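Home Talks Venues Slides Contact
3 min read

Speaker notes: running the private bookings at Sidesska

Slide 1. Sidesska is a wine and supper room in Clakville. It seats 62, or 40 if the dance floor is open. Private bookings are taken for the main room and the back bar. Say the capacity early - it settles most of the questions.

Slide 2. Booking steps. An inquiry gets a written quote within 3 working days. The quote lists room hire, minimum spend and staff hours on separate lines. The date is held for eight days, then released. Do not discuss discounts here; they come up on slide 5.

Slide 3. Table linens and seat covers. Both are ordered through Kerico and checked against a sample card before each season.
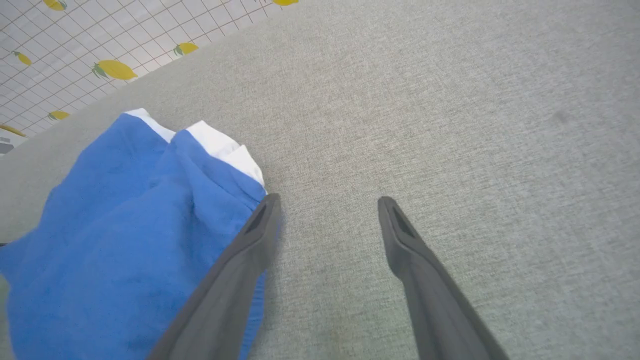

Slide 3: gray weave, lemon print on grid.

Slide 4. Bar service. Two formats: open tab with a cap, or drink tickets. Tickets are slower at the start of the night and easier to reconcile at the end. Pause for questions on licensing.

Slide 5. Off-peak rates. The Robles room across town cut its March minimum and filled nearly 40 percent of its open dates. Sidesska kept its minimum and dropped the hire fee instead. Show both columns, then go to the cost sheet.

Slide 6. Closing time. Music off at 11:30 p.m., room clear by midnight. Cleaning is billed by the hour after that.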